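Short-run card printing: notes on the second Famness order
2022-12-06 · Reading time: 4 min

The second batch of Famness decks went through the Grultska web portal last week. The order was 200 decks on 310 gsm stock with a linen finish. The first batch used the same file template, so most of what follows concerns colour and registration.

Grultska's portal converts everything to its own CMYK profile on upload. The preview does not reflect this. Our grey card backs shifted toward green, and I corrected them by exporting with the profile already embedded. 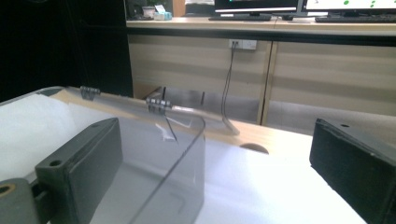 Variable data was the slower part. Each deck carries a unique code on the rules card, supplied as a CSV. The importer strips leading zeros unless the column is quoted. Halldóra Overgaard caught this on the proof, and I re-uploaded the file the same afternoon.

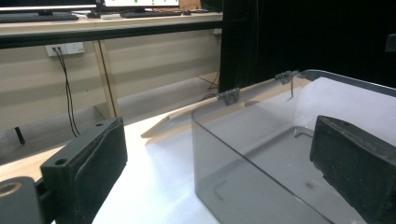 Trim drift was within tolerance on every deck I measured. A border narrower than 4 mm will still show it, so the next template drops the border and runs the artwork to the bleed.

Pricing for the Ahn expansion is still open. Rerkolora quoted a lower unit cost but will not run variable data under its standard minimum. I'll post the comparison once their proof arrives in the mail.

Contact | © 2022 | Back to top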